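Reviews > Workshop tools > Hand-held grippers

Home Reviews Guides Forum Contact

Moker hand gripper set, two pieces, for teaching by demonstration
Reviewed by Paavo Räsänen, October 2, 2018

I have used the Moker set through most of September and I think it is time to write down my opinion. The price was 1,445 euros for the pair with the charger and the software licence. The Flarndale set, which I had on loan before, costs 1,631 euros, and you must buy the licence separately.

The principle is known to most readers of these pages. You hold one gripper in each hand, you do the task yourself, and the recording is later used to train the arm. My task was simple household work, taking cloth items out of a plastic basket and putting them back. It sounds easy, but cloth is difficult, as everybody who has tried it will know.

The weight is good. After 40 minutes my wrists were tired, but with the Flarndale I had to stop earlier. The trigger moves softly and the fingers follow it without delay.

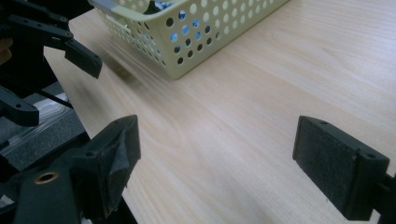
The pads deserve more words. Mine came with a felt surface, and felt holds a thin cotton well if you do not press too much. With smooth fabric it is less certain, and I had several recordings where the piece slid away and I had to delete everything and start again. Tape over the pad helps a little. It also makes folds, and then the grip is not the same from one day to the next, which is bad for training. I would like Moker to sell a rubber pad as a spare part. I wrote to them and received a polite answer, but no date.

My second complaint is the width. The two grippers together need much room. When I reach into a basket with one hand, the other must wait at the side, and in the beginning I often knocked them against each other. My colleague Wichai Saengthong has smaller hands and a calmer temper, and he had this problem much less. 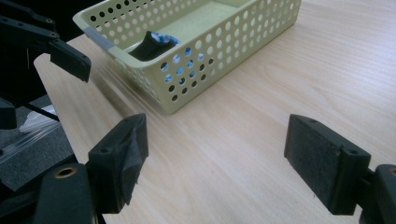
Both grippers at the table, with the basket and the cloth items.

The software is called Indon. It is plain but it does not lose data. In one afternoon we made 37 recordings and all of them could be opened afterwards. The manual is short, and the chapter about calibration must be read twice. I did it wrong the first time and the two hands were recorded with different heights.

Who should buy it? A small laboratory or a school which wants to begin, yes. If you work mostly with heavy or slippery objects, I would first try the Hyvönen model, whose fingers can be changed without a screwdriver. For cloth I stay with the Moker, and I have already ordered a second charger.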